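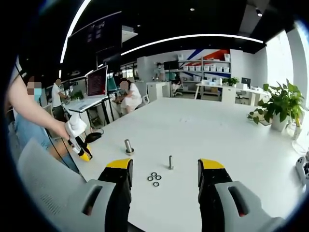 How to sort loose bolts and washers without buying a wall of little drawers

Every guide to small hardware begins by telling you to buy an organizer. I have owned three. The last one, a Stestley with 44 drawers, ended up holding the same jumble I started with, only spread over more compartments. I now think the drawers are the least useful part of the job, and I would hold off on them until you have done the steps below.

1. Clear a light-colored table. White is best. Dark washers vanish on a workbench and silver ones vanish on bare metal. Plenty of people recommend a magnetic mat, but I don't see the appeal. It grabs everything at once and you spend your time prying washers apart.

2. Tip out a handful, never the whole jar. My neighbor Jitendra Bajpai swears by dumping the lot. His dining table was out of use for most of March.

3. Stand the bolts on their heads. A bolt lying down rolls, and you can't compare lengths when they point every which way. Upright, the tall ones and short ones separate themselves at a glance. If one won't stay up, set it on a wide washer.

4. Push the washers into a loose group, one layer deep. Don't stack them yet. A stack hides the odd one with the slightly smaller hole, and that's the one you'll find later when you're under a sink.

5. Match by thread before you match by length. Two bolts can look like twins and take different nuts. Keep one nut of each common size beside you and spin it on by hand. If it binds after a turn or 2, stop. Forcing it proves nothing and ruins the thread.

6. Bag what you have. Plain zip bags, one size per bag, with a paper slip inside. Labels stuck on the outside fall off in a cold garage, whatever the package claims.

About those assortment kits: the Nuswood one promises 500 pieces, and I'm sure they are all in there. I used maybe a dozen before the rest went into the jar with everything else. Buy the size you need, plus a couple of spares.

Humaira Sial wrote in to say a muffin tin works as well as bags. For an afternoon, fine. Carry it across a room once and you'll be back at step 2.

Anything rusty, bent or rounded off goes in the scrap can. You won't clean it up later. I have a coffee can of bolts I was going to clean up later, and it's still under the bench.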